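Teaching the Arm by Hand

How one small lab moved from pushing a robot around to steering it at a distance, and what the change did to the data

The first thing a new operator learns at Gallmont is how to stop. Shahnaz Miah, who runs the teleoperation desk, has each trainee move the arm a short way, release the controller, and check that the arm holds its position. Then they do it again with the gripper open, and again with it closed. Grasping comes later.

Gallmont collects demonstrations. A person performs a task through a robot, the motion is recorded along with the wrist camera view, and a policy is trained to reproduce the behavior. The firm has worked this way for three years. Before that, it wrote motion scripts for packing lines, and several of its engineers still think in waypoints.

There are two common ways to show an arm what to do. In kinesthetic teaching, the operator takes hold of the arm and moves it while the motors compensate for gravity. In teleoperation, the operator stands or sits apart and sends commands through a handheld controller, a leader arm or a keyboard. Gallmont began with the first method and now uses the second for nearly all of its work.

Kinesthetic teaching is easy to explain. Cathal Cronin, the controls engineer, says most visitors could guide the arm to a block within a few minutes. The difficulty was in the recordings. The operator's forearm appeared in the fixed camera view during training and was absent when the policy ran alone. Joint torques included the force of the person pushing. People also tended to grip the arm above the wrist and drag it, which produced elbow positions that the planner would never choose.

Teleoperation removes the person from the view and records the commands in the same form that the policy will later produce. It costs more in operator training. The delay between hand and arm has to be short and, above all, constant. Gallmont's control software, called Osei, runs its command loop at 60 cycles per second. Cronin spent most of March removing an irregular pause that operators had described only as "stickiness." It was a logging thread writing to disk.

The operators had already adapted to the pause by making short moves and waiting after each one. Those waits went into the recordings, and the first policies trained on them hesitated in open space.

"We had taught it our network trouble," Cronin says.

Much of the early practice now takes place in simulation. The package the lab uses, Grusevari, renders the work area from the wrist, and the operator drives the simulated gripper with the same controller used on the hardware. Contact is less reliable than in the real cell. Thin objects can slide through a fingertip if the step size is too large, and friction values are partly a matter of judgment. For approach motions, though, the simulator is good enough, and a collision costs only a reset.

The wrist view is what trainees find hardest. It turns with the hand. When the gripper rolls, the fingers stay where they are on the screen and everything behind them swings to a new angle. A command to move left may be expressed in the base frame, in which case left stays put, or in the tool frame, in which case it follows the wrist. Osei supports both. Miah starts everyone in the tool frame and does not let them switch during their first sessions.
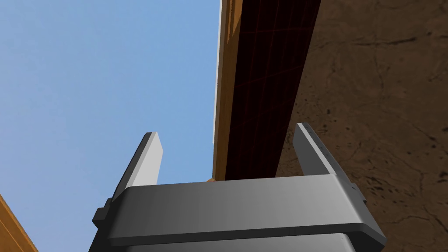 Salamatu Nartey reviews the recordings. A demonstration is kept if the task is completed, the arm stays within its speed limits and the operator makes no correction large enough to count as a second attempt. The current set holds 2646 demonstrations. Nartey rejected about 29 percent of those submitted, most of them for long idle periods at the start. Idle time can be trimmed automatically, but she prefers to see it first, as it often points to a poor starting pose.

Failed grasps are stored separately. Some are useful. A recording in which the operator misses, backs off and approaches again gives the policy an example of recovery, provided that the miss itself is labeled so that it is not learned as part of the task. The labeling is done by hand and is slow.

The lab has yet to settle how many operators a data set should have. One skilled person gives consistent motion and a policy that trains quickly, but the result can be brittle when an object starts in an unfamiliar place. Several people cover more of the space and disagree about how to approach it. Nartey's present rule is to mix operators within a task and fix the grasp direction in the written instructions. She expects to revise it when the next set of drawer tasks is finished.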